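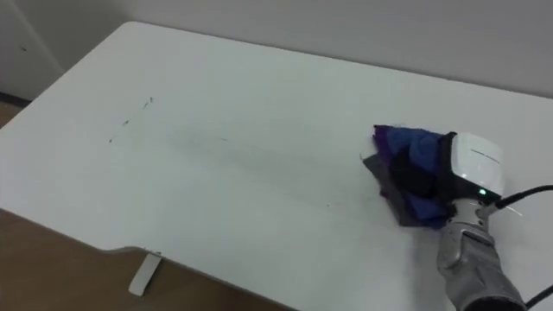

Prüfliste Konzertaufzeichnung, Haus Clalmont, Großer Saal und Nebenräume
Begehung vor dem Einleuchten, 10. Juli 2023
Produktion: Danura Musikfilm. Technik: Saltelix. Veranstalter: Festival Clalmont.
Bewertung: i. O. / Mangel / offen. Bemerkungen bitte ausschreiben, Kürzel werden im Büro nicht verstanden.

1. Rettungswege

1.1 Türen Parkett links und rechts lassen sich ohne Schlüssel öffnen: i. O.
1.2 Tür Hinterbühne zum Hof: Mangel. Die Tür klemmt unten und geht erst mit Kraft auf. Haustechnik ist verständigt. Bis zur Generalprobe beheben, sonst kein Chor auf der Hinterbühne.
1.3 Beleuchtete Hinweisschilder: i. O., bis auf das Schild im Treppenhaus Nord, das flackert.
1.4 Bei der Bestuhlung für die Aufzeichnung entfallen 22 Plätze für Kamera 3 und den Kran. Genehmigt sind damit 677 Plätze. Der aushängende Bestuhlungsplan zeigt noch den alten Stand und muss getauscht werden.

2. Kameras und Stative

2.1 Kamera 1 und 2, Saalmitte: Podeste verschraubt, Kanten mit weißem Band markiert. i. O.
2.2 Kamera 3, Kran: Schwenkbereich reicht über die ersten beiden Reihen. Offen. Die Regie möchte in der Sinfonie über die Bratschen fahren. Zulässig nur bei gesperrten Reihen eins und zwei und mit einer zweiten Person am Ausleger.
2.3 Kamera 5, Schiene vor der Rampe: Endanschläge vorhanden, der linke sitzt locker. Mangel, während der Begehung nachgezogen, danach i. O.
2.4 Kamera 6 am Balkongeländer: Sicherungsseil fehlt. Mangel. Ohne Seil wird sie nicht eingeschaltet, auch nicht zur Probe.

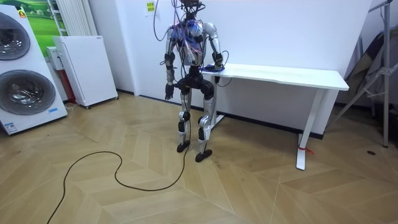 Holzboden im Fischgrätmuster, weiße Wände.

3. Kabelwege

3.1 Alle Querungen im Publikumsbereich mit Kabelbrücken abgedeckt: Mangel an der Tür Parkett rechts, dort liegt nur Matte.
3.2 Kabel auf der Bühne zwischen den Pulten der zweiten Geigen: geklebt, aber in zwei Lagen übereinander. Neu verlegen. Die Stimmführerin muss in der Pause dort durch.
3.3 Strom und Signal getrennt geführt: i. O.
3.4 Kabelreserve hinter dem Regieplatz in Achten ausgelegt, nichts auf der Trommel. i. O.

4. Orchesterpodeste

4.1 Standsicherheit unter Last geprüft: i. O.
4.2 Absturzkante hinter den Hörnern: Geländer vorhanden. Für das Bild hat die Regie gebeten, es abzunehmen. Abgelehnt. Ein niedrigeres Geländer in Schwarz ist bei Butt Bühnenbau angefragt, Lagernummer 834.
4.3 Stufenkanten für den Chor sichtbar auch bei Konzertlicht: offen, wird beim Einleuchten wiederholt. 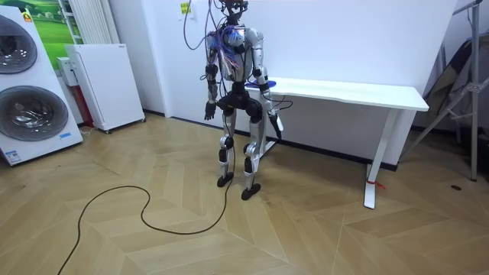 5. Licht und Hängepunkte

5.1 Sicherungsseile an allen Scheinwerfern: i. O.
5.2 Traverse über dem Orchester: Prüfbuch liegt vor, letzter Eintrag vom März.
5.3 Abstand der Scheinwerfer zum Vorhang: Mangel an der Gasse rechts. Zwei Geräte nach vorn setzen, danach Bildkontrolle mit Kamera 2.
5.4 Mikrofone über den Holzbläsern: doppelt gesichert. i. O.
5.5 Blendung: Der Konzertmeister hat bei der Sitzprobe das Seitenlicht beanstandet. Neigung ändern, mit der Bildtechnik absprechen.

6. Strom und Brandschutz

6.1 Verteiler im Seitenflur zugänglich, Tür nicht verstellt: Mangel. Zwei Harfenkisten stehen davor.
6.2 Feuerlöscher am Übertragungswagen und am Regieplatz: i. O.
6.3 Brandmelder im Saal bleiben eingeschaltet, kein Nebel. Mit der Regie geklärt.

7. Nebenräume, Tische und Ablagen

7.1 Tische standfest, keine scharfen Kanten: i. O.
7.2 Stoffe und Abdecktücher nicht auf Netzteilen oder Leuchten ablegen. Im Stimmzimmer hing ein Tuch über dem Spiegellicht, wurde entfernt.
7.3 Getränke nicht am Regieplatz: Hinweis ausgehängt. 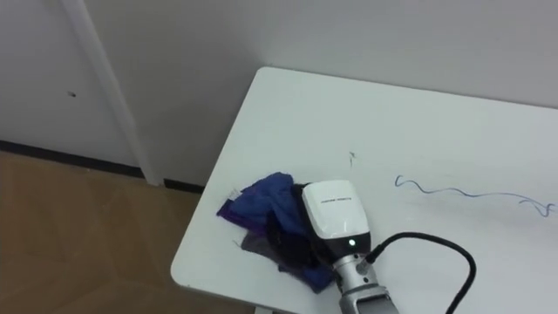
Tischplatte in Weiß mit abgerundeter Ecke, darauf Stoff in Blau und Violett.

8. Nachkontrolle

Punkte 1.2, 2.4, 3.1 und 6.1 müssen vor Einlass der Musiker erledigt sein. Nachkontrolle 15 Minuten vor Beginn der Generalprobe, Treffpunkt Bühneneingang. Punkt 2.2 entscheidet die Produktionsleitung zusammen mit dem Haus. Eine Kopie der Liste bleibt beim Pförtner, das Original geht an Danura.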